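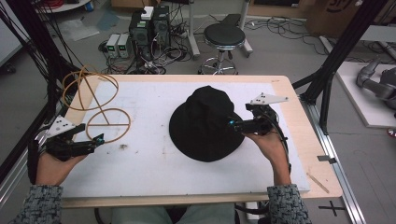

Laiba Kakakhel
Fiction contributor

The Hat Stand

Eoin Geraghty had 59 hats in the window of the shop in Gatthorpe, and every one of them had to come off its stand on a Sunday night and go back on before Monday opening. His grandfather had started it. Dust, the old man used to say, and sunlight, and the customers like to see something moved. So every week the hats came down, got brushed, and went back up a little to the left or right of where they had been.

On 4th November he did it with his phone propped against the till, talking to Senan Foley, who worked at Stivum and hadn't been home since March.

"You know what we're doing tomorrow?" said Senan. "Hats!"

"You are not."

"Hat on the stand, hat off the stand. I asked for it specially. I told them I knew a man."

Eoin put down the brush. He had followed Stivum from the first week Senan worked there, the way other people follow a football club. He knew about the towel job (good, slow) and the teaspoons (very good) and the terrible fortnight of the bread bag. He'd read whatever Senan sent him, twice if there was a drawing in it. And in all that time it had never crossed his mind that they would get around to hats.

"What sort of brim?" he said.

"Wide. Soft. Black."

"Oh, that's a brute of a thing to start with! Can I come?"

He took the early train and left the shop shut, with a card on the door that said Back Tuesday. He had packed a brush and a sandwich, and after some thought a second sandwich.

Omar Karaki ran the sessions. He shook Eoin's hand and sat him on an upturned Redimex bucket by the wall, well back from the cables, and told him he could talk as much as he liked so long as he didn't touch anything. The idea was simple enough. A person did the chore holding the grippers, over and over, and later on the arm would have to learn it from that. They wanted 2,000 goes at it. They had 1,000.

"And the arm," said Eoin, "can it do it yet? Any of it?"

"It can pick up a hat," said Omar.

"By the crown or by the brim?"

Omar looked at Senan. Senan was grinning all over his face.

"By whatever it gets to first," Omar said.

Well, that was the whole trade, right there. Eoin was up off the bucket before he remembered he wasn't supposed to be. You could lift a hat by the crown, he told them, people did it in films, and you'd pinch the front out of shape in a month. A stiff brim you could take at the sides. A soft one folded on you, and then you had a wet pancake. What you did was let the weight hang even and lower it, and you felt for the top of the stand through the cloth. You couldn't see it, could you? The hat was in the way. You had to feel for it.

"It doesn't feel," said Omar. "Not much. It looks."

"Then it's going to have to look before the hat's over it, and remember."

Omar wrote that down. Eoin would tell people about it for years.
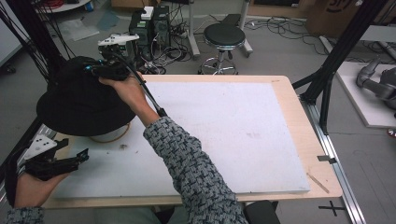

Leif Bergmann thought they were all getting carried away, and said so from the doorway with his coat still on. A machine that could put one hat on one stand, he said, was a machine that could put one hat on one stand, and he wouldn't trust it with a shop window for a good while yet.

"No, nor would I," said Eoin happily. "I didn't trust my cousin with it either, and he was with us 2 summers."

"So what would it have to do? Before you'd leave it alone in there overnight?"

Eoin thought about the window in Gatthorpe, the glass going blue at teatime and the straw ones on the high shelf that shed if you breathed on them. He thought about the felt with the feather. There was a bend in the third stand from the door, and you had to give that hat a quarter turn or it slid off during the night.

"Drop one," he said. "Drop one and notice, and pick it up, and check the brim. I could go home to bed after that."

Leif took off his coat. He asked Omar how many of the thousand had a dropped hat in them, and Omar started scrolling, and kept scrolling, and said they'd been throwing those ones out.

"Throwing them out!" said Eoin.

"They were mistakes."

"But that's most of Sunday night!"

Senan laughed so hard he had to lean on the wall. Omar stopped scrolling and asked, quite politely, whether Mr. Geraghty would care to have a turn. He showed him how to hold the grippers, and how the jaws closed when you squeezed, and Eoin squeezed them at the air a few times, delighted.

Then he reached for the hat, missed the stand by an inch, and dropped it.

"Keep that one," said Leif.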